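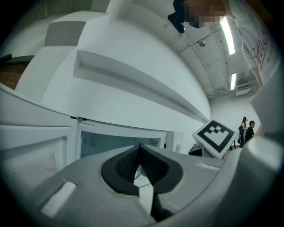 Would a complete beginner be any use to you, asked one reader under our October post, or do you only want people who can already solder? Yes, please come! Two of the people who turned up at Multutside last time had never held a soldering iron, and they ended up doing most of the foam pads for the fingers.

Filed under: Calls & Get Involved / Workshop Builds

So we're asking again, a bit more widely this time. Peveo is our hand-held gripper, built in the shared workshop, and we want 5 more people to help build the next version and try it out. You squeeze it, the fingers close, and the camera on it records what your hand was up to. Later the same fingers go on a small arm, which is where it gets really fun (and fiddly).

What there is to do: printing and sanding finger parts, cutting and gluing foam, sorting out cables, and a lot of picking things up and putting them down again. We'd love somebody who enjoys writing Python, and somebody with patience for camera calibration - the marker tiles are easy to print and a pain to mount flat.

It's unpaid, but tools, filament and tea are covered. Sessions run for four hours, two evenings a month, and we ask you to come to at least 4 of them so you see a part through from drawing to fitting. Over 16s only. The workshop is step-free from the Rezende side.

To join, put a note in the Peveo box at the front desk or post in thread 3035 on the members' board. Tell us which evenings suit you and one thing you've made or mended, however wonky.

Posted 2019-12-21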